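Re: Selling small handmade things at a street market, worth it or not?

pinwheel_patty wrote:
So I finally got a spot at the Dredgate street market for September and now I'm panicking. Booth fee is 86 dollars for the day, which felt fine until I sat down and did the math on what I charge. I make little wire and bead pieces, mostly earrings and small charms. Has anyone here done Dredgate? Do people buy, or do they just eat kettle corn and walk past?

tomfromthehill wrote:
Did it twice. First year I made my fee back before lunch, second year it rained and I sold one bookmark to my own aunt. Bring weights for your canopy, the wind comes straight down that street.

pinwheel_patty wrote:
Ha, okay, weights. What about prices? My sister says I'm way too cheap.

glasshouse_jo wrote:
Your sister is right. Everybody starts too cheap. I sold at Pernen for years and the table next to me was always some sweet person charging four bucks for an hour of work. It hurts them and it hurts the rest of us. Put your time in the price!

tomfromthehill wrote:
Gonna disagree with Jo a little. Pernen shoppers drive in with money to spend. Dredgate is families with strollers. If your cheapest thing is 30 dollars you'll have a very quiet Saturday. Have a bowl of small stuff by the front and let the nice pieces sit behind it.

glasshouse_jo wrote:
And then all you sell is the bowl.

tomfromthehill wrote:
I paid my fee with the bowl, Jo.

Post moved up from the Show & Tell board:

Small Work, Fair Prices

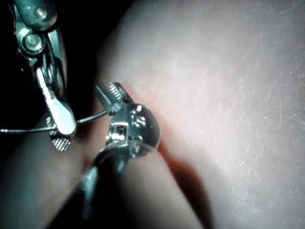
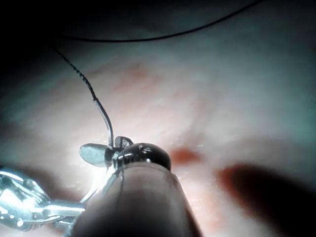
Thin wire, then little metal parts with a dark bead.

Posted by Aniela Szczepańska
August 28, 2021

I saw Patty's question and my answer got too long for the thread, so I put it over here. I've been selling tiny things for a long while and I still get pricing wrong, so take this as one person's opinion.

I used to set prices by looking at the next table. Terrible idea. The lady next to me was retired and only wanted gas money, and I had rent. Now I write down what the materials cost, add my time at a wage I'd accept from a boss, and then add a bit for the booth. If the number looks silly for that item, I stop making that item. I gave up a whole line of brooches that way and I still miss them a little!

I'm with Tom on the bowl, but don't fill it with the same thing you sell behind it. If your charms are in the bowl for five dollars, your charm necklace at forty looks like a rip-off. I put odd single earrings and test pieces in mine.

Also, take cards. I held out on this way too long — my sales the first cash-only year were 371 dollars for the day and I know I lost people who walked off to find an ATM and never came back. And bring a mirror. A big one. People hold an earring up, they see themselves, they pay.

Replies:

pinwheel_patty wrote:
This is so helpful, thank you! I just went through my list and two of my designs come out paying me basically nothing. One of them is my favorite, of course.

glasshouse_jo wrote:
Good post, except the bowl. I will die on this hill. The Arkton winter fair gets 2,000 people through the door and I've never put a bowl out there.

tomfromthehill wrote:
Arkton is indoors with carpet. Different planet.

marisol_dp wrote:
Delurking to say my family runs the Dela Peña stand on the corner at Dredgate (tamales, come say hi). I watch the craft tables all day. The ones who stand up and talk do better than the ones sitting behind their phone, whatever they charge. Patty, ask for the shady side if they let you pick, the other one is brutal until three.

pinwheel_patty wrote:
They already gave me a number and I have no idea which side it is. Even numbers?

marisol_dp wrote:
Even is shade. Unless they flipped it again this year — I'll ask my mom.

Related threads
Canopy weights: sandbags or water jugs?
Best card reader for spotty signal
Do you need a seller's permit for a one-day market?
Earring cards, buy or print at home
Pernen spring market dates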